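Search this site Enter keywords Go

Gallery > Household > Shoe Storage

Last updated 4 March 2024

Shoe Boxes on the Floor

We keep shoes in the cardboard boxes they came in, or in any box of the right size. The hall closet at the Berkness Street apartment was cleared out in March, and every pair was taken out, looked over and put back. The work is done on the floor, where a lid can open flat and a box can be turned without knocking anything over. This page covers the everyday shoes. Boots and sandals have pages of their own.

The boxes we use have the lid attached along one side. They take up more room when open than the kind with a loose lid, but the lid does not get lost. The shelf in the Aguirre closet is 60 inches wide, and with this type we can stack two rows and still read the ends.

White sneakers, worn, and a closed brown cardboard box.
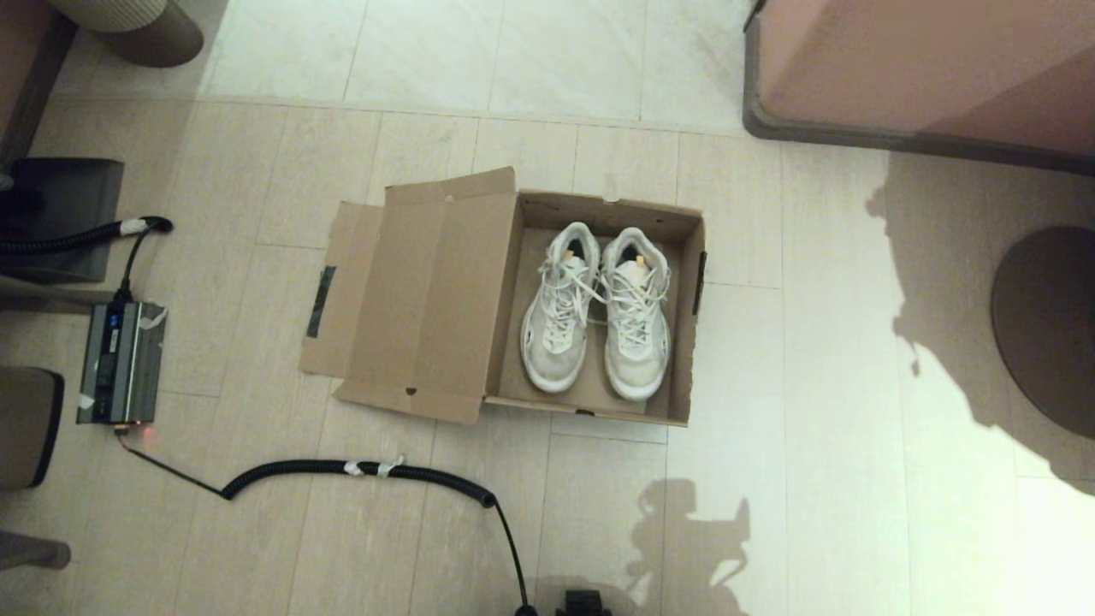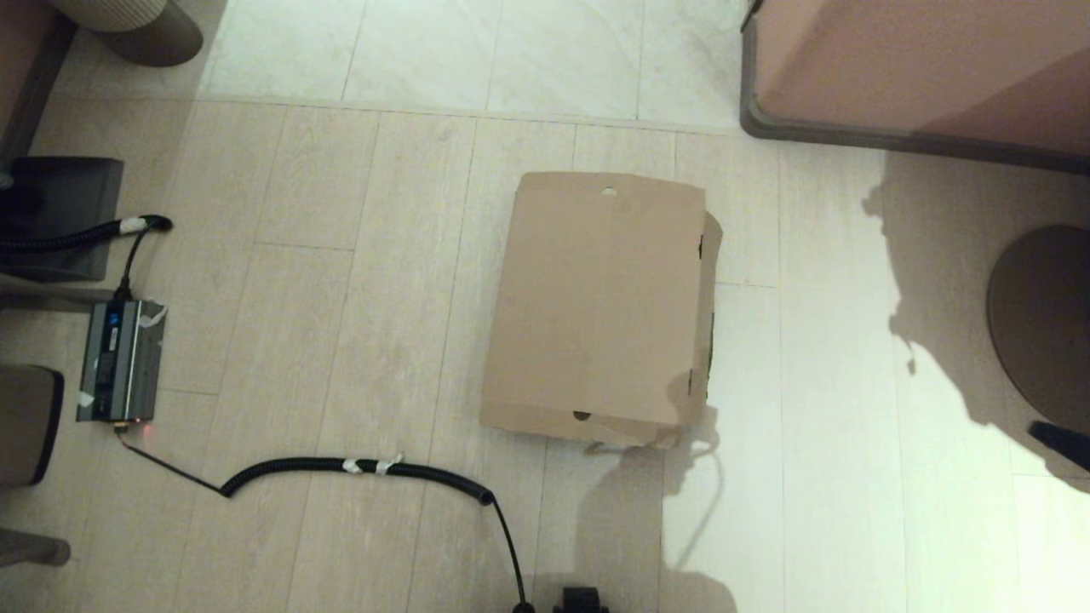
Worn sneakers go in side by side with the toes pointing the same way. We leave the laces in. If a pair has to be stored for more than 6 months, we take the laces out, wash them and put them in a small envelope inside the left shoe. Gray marks on the mesh are brushed off dry first. Anything left after that gets dish soap and an old toothbrush, and the shoes sit out overnight before they go in a box.

To close a box with an attached lid, fold the small side flaps in first, then bring the lid over and push the front edge down. If the cardboard has been creased in the wrong place it will bulge a little on one side. A strip of tape holds it well enough.

Boxes that no longer close are flattened and taken to the Drendorlow recycling point, which accepts clean cardboard with the tape left on. We took about 100 there after the last clear-out, most of them from the basement.

The labels are plain white stickers from a Bumard roll. Each one gets the shoe size and the month, written in pencil on the short end of the box.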